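**Clorkex, paquete de banco para brazos de sobremesa**
Taller compartido de Clanness · versión de junio

Clorkex es el nombre de un programa, un puñado de escenas simuladas y una hoja de montaje que enseñan a un brazo a abrir un cajón. Mi abuela lo hacía sin documentación, pero a ella no había que calibrarla.

Lo mantiene Leonie Zwahlen en las horas que le deja el torno. Todo se ensaya primero en simulación, y solo cuando el agarre sale limpio pasa al brazo de verdad, que comparte mesa con la impresora y con una cafetera que no es de nadie.

## La escena «Galli»

Es la que casi todo el mundo carga primero: un mueblecito de dos cajones con tirador metálico en el de arriba, una mesa de madera clara y un bulto de color crema encima del mueble. El bulto estorba, y para eso lo pusimos. 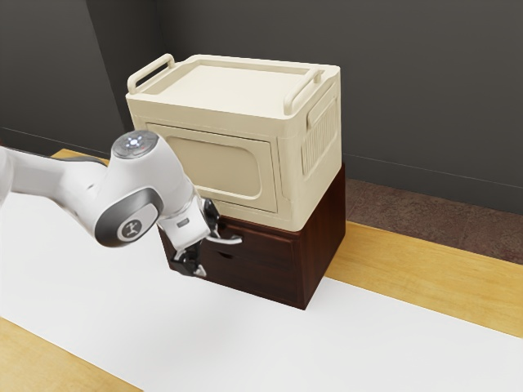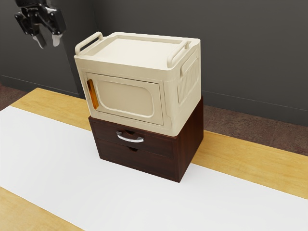
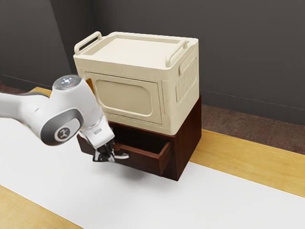 El tirador nos costó más que el resto de la escena junta. Es estrecho, refleja la luz y no perdona un error de ángulo. En la primera versión, la pinza lo atravesaba con una elegancia que la física desaconseja; se arregló afinando la malla de colisión y bajando la velocidad de aproximación. Si tocas esos valores, guarda antes una copia. Leonie no contesta mensajes que empiecen por «solo cambié una cosa».

## Qué incluye

- Escena Galli, con mueble y bulto editables
- 100 trayectorias grabadas a mano, incluidas las malas (van en carpeta aparte)
- Perfil para pinza de dos dedos
- Plantilla de taladro para fijar la base al tablero
- Hoja de montaje de 18 pasos; el 11 se hace entre dos personas

## Requisitos

Tarjeta gráfica decente, un tablero que no cojee y paciencia. El alcance del brazo debe llegar a 300 mm por delante de la base. Con menos se puede, pero acabarás arrimando el mueble con el codo.

## Precio y recogida

**329 €**, con las actualizaciones de la escena incluidas. El brazo no entra en el precio, pregunta que nos llega con una regularidad admirable. Se recoge en el taller de Clanness por las tardes, o en el mostrador de Clamasthorpe si avisas antes.

## Fallos conocidos

- El cajón de abajo no tiene tirador y el perfil de serie no sabe qué hacer con él. Nosotros tampoco, de momento.
- Al reiniciar la escena con la pinza cerrada, el mueble puede dar un saltito.
- La traducción alemana del manual llama «armario» a todo.

Las devoluciones se aceptan con la plantilla sin taladrar.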